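Lecture 7: Where the examples come from
Leokadia Czarnecka
2019-01-16

Last time we ended with the claim that a policy is only as good as its demonstrations. People nod at that sentence and go back to tuning the network. So today is about the demonstrations, and I am going to be rude about most of them.

1. What counts as one example

The Plokard set advertises 407 demonstrations. I read the log files. A demonstration there is any stretch between pressing record and pressing stop. It may hold a clean pick, a fumbled pick followed by a second try, or a person repositioning their elbow. All three carry the same label, "success." Before you believe a number like 407, ask who decided where an example starts, who decided it went well, and whether those two were the same person on the same afternoon.

For this course: one example = one object, one grasp, one release. Retries are kept, but in their own folder.

2. Hand-held collection versus driving the arm

The argument for a hand-held gripper is speed. You skip the arm, hold the jaws yourself, and the camera on the tool records what a robot's wrist camera would record. You can carry it into a kitchen. Fine. My complaints:

a) Your wrist is better than any wrist we will ever mount. People twist, cheat the angle, and lean in. The arm then gets asked for poses it cannot reach.

b) You know how hard you are squeezing. The video does not. Soft things (cloth, paper, bags) suffer most from this.

c) You have seen the whole room. The policy gets only what the tool's camera sees, so if you picked the left object for a reason outside the view, that reason is missing from the data.

Szewczyk's answer to (c) is to add more cameras. I would like to see one result where that helped and the extra footage was not also extra training time. Compare Ravberg, section 2, where it is at least tested separately.

3. "In the wild"

A phrase to distrust. Usually it means somebody's home, on one day, with one table. A cluttered home table is harder than a lab bench, I grant that. A shirt for a tablecloth, an open box with odd things in it, bags at the side: good, leave them there.

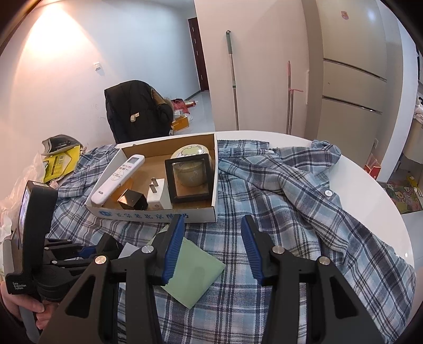 But 200 examples at one table are still one table. The network is free to learn the plaid. If you then test at that same table you will get a lovely score and learn very little. Stindeck split their test set by recording session and called it a new environment. Split by room, or say plainly that you didn't.

4. For the assignment (due in February)

Collect 100 examples, in pairs. Change rooms at least once. Write down every example you throw away and why. I will read the discard list before I read your results, and a blank list will get a question from me.

Read the Ravberg section again before you start. Skip their introduction.

Filed under: Course Notes / Robot Learning / Data

Questions to the course desk | © L. Czarnecka | Back to top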